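Le grand ménage d'avril, ou l'art de respirer chez soi

Pollens, cuisine, bougies parfumées, vieux tapis : enquête tranquille sur l'air de nos intérieurs
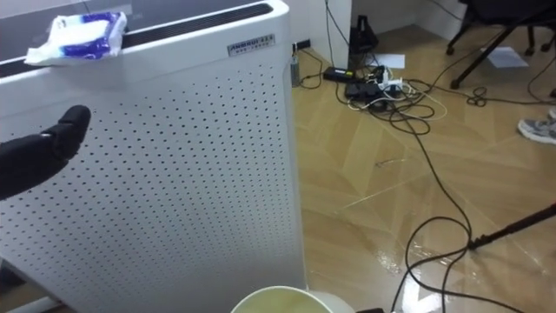 Chez Iqra Memon, les fenêtres s'ouvrent avant même que la bouilloire ne chante, et elle soutient qu'on juge une maison à son odeur de sept heures du matin, quand personne n'a encore rien cuisiné ni rien vaporisé pour faire bonne figure. Sa grand-mère disait la même chose, paraît-il, et sa grand-mère faisait dormir toute la famille la fenêtre entrebâillée, édredon jusqu'au menton, y compris les nuits de gel.

J'ai longtemps pris ce genre de discours pour une coquetterie. Et puis j'ai emménagé, il y a deux ans, dans un appartement du quartier de Simthorpe, au quatrième étage d'un immeuble que l'on venait d'isoler avec le plus grand soin. Double vitrage, joints neufs, porte palière épaisse comme un dictionnaire : on n'entendait plus la rue, on ne sentait plus le moindre filet d'air, et je me félicitais de mes factures. Au bout d'un hiver, je me réveillais avec la gorge sèche et la tête lourde, et le fond de mon armoire sentait la cave. J'avais payé pour vivre dans un bocal !

Nous passons l'essentiel de nos journées entre quatre murs, et nous y faisons toutes sortes de choses qui se respirent. Nous faisons revenir des oignons, nous séchons du linge, nous allumons des bougies à la figue, nous montons des étagères neuves qui sentent la colle pendant des semaines. Nos aïeux en faisaient autant, bien sûr, et même davantage avec leurs poêles et leurs pipes, mais leurs maisons fuyaient de partout. Le vent se chargeait du ménage sans qu'on lui demande rien.

Shabnam Janjua visite des logements depuis assez longtemps pour ne plus s'étonner de grand-chose. Elle m'a reçue dans son bureau de la rue Wuler, une pièce tout en longueur où s'empilent les classeurs, et elle m'a d'abord demandé si mes grilles d'aération étaient bouchées. Elles l'étaient, évidemment. Celle de la cuisine disparaissait derrière un calendrier, celle de la salle de bains sous une couche de peinture appliquée par un locataire frileux. « On les bouche toujours en janvier et on les oublie toujours en avril », soupire-t-elle, avec l'indulgence de quelqu'un qui a retrouvé derrière ces grilles des chaussettes, du papier journal et, une fois, une lettre d'amour pliée en huit.

Son premier conseil ne coûte rien : ouvrir en grand, matin et soir, 8 minutes, montre en main, de préférence des deux côtés du logement pour que l'air traverse. Les murs gardent leur chaleur et le radiateur ne s'affole pas. La fenêtre laissée en oscillo-battant tout l'après-midi lui arrache en revanche une grimace — elle refroidit l'embrasure, fait perler l'eau dans les angles et renouvelle assez mal le reste de la pièce.

Pour les allergiques, la question se complique au printemps, et je parle ici en connaissance de cause, moi qui éternue dès que les bouleaux s'y mettent. Il vaut mieux aérer tôt, ou tard le soir, secouer son manteau sur le palier et se rincer les cheveux avant de se coucher. J'ai résisté à ce dernier point par pure paresse. J'ai eu tort, et mon oreiller aussi.

Viennent ensuite les textiles, qui mériteraient un article à eux seuls. Le tapis de mon salon, un Griltska à longues mèches acheté 80 euros dans une brocante, m'a valu une petite leçon d'humilité le jour où je l'ai suspendu au balcon pour le battre à l'ancienne. La voisine du dessous a fermé ses volets. Depuis, je le porte dans la cour, je le bats sur l'envers, puis je le laisse une heure à l'ombre, et ce rituel un peu ridicule est devenu l'un de mes plaisirs de saison. Les rideaux passent à la machine, les coussins prennent l'air, les peluches des enfants font un séjour au congélateur (succès garanti auprès des moins de six ans, qui demandent des nouvelles de l'ours toutes les dix minutes).

Faut-il aussi s'équiper ? Le rayon des appareils s'allonge chaque année, et l'on peut y dépenser 125 euros comme 500. Shabnam Janjua ne les déconseille pas, à condition de regarder la surface pour laquelle ils sont prévus, le bruit qu'ils font la nuit et le prix des filtres de rechange, que l'on découvre souvent trop tard. Elle demande simplement qu'on commence par les grilles, les fenêtres et la hotte. Quant aux plantes vertes, dont on a tant vanté les pouvoirs, elle les aime beaucoup, elle en a même trop, mais elle ne compte pas sur son ficus pour assainir le salon.

Reste la chambre, pièce sacrée. Dix-huit degrés, pas de linge mouillé sur le dossier de la chaise, et surtout ne pas refaire son lit aussitôt levé ! Voilà une recommandation que j'ai adoptée sans discuter. La couette rabattue au pied du matelas, on laisse s'échapper l'humidité de la nuit pendant que l'on prend son café, et l'on revient tirer les draps quand on y pense.

J'ai décroché le calendrier de la cuisine, gratté la peinture de la salle de bains avec un vieux couteau et lavé les deux grilles au savon noir. L'armoire a mis plus longtemps à perdre son odeur, il a fallu la décoller du mur d'une largeur de main et la laisser ouverte plusieurs après-midi de suite. Iqra Memon, passée prendre le thé au passage Mittal où je loue désormais un petit atelier, a voulu savoir si j'y appliquais les mêmes principes. La fenêtre était fermée. Elle s'est levée pour l'ouvrir, et nous avons gardé nos écharpes.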